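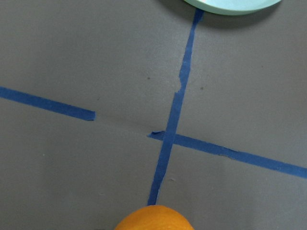

## Getting a book signed (and enjoying it!)

My first signing was at Ullard Books in April, for Araba Nyarko's kitchen makeover book, and I've been hooked ever since. A few steps make the night so much easier.

1. **Call the store first.** Ask whether you need a ticket and whether books from home are allowed. Ullard hands out 136 wristbands, and they go fast.
2. **Get there early.** For a 7 p.m. start I show up at 5:30 – the line is half the fun, and you'll come away with paint tips from total strangers.
3. **Write the name on a sticky note.** Put it on the title page, spelled exactly how you want it. "Cathryn" and "Katherine" sound the same in a loud room!
4. **Pick one question.** You get less than a minute at the table, so choose the thing you really want to know.

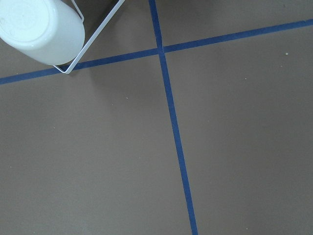
Philomena Odoi wrote in to say she also tucks the jacket flap into the title page, so the book falls open at the right spot. Love this – I tried it with two books and it works great.

5. **Let the ink dry.** Hold the book open for a minute before you close it, especially if the author used a metallic pen.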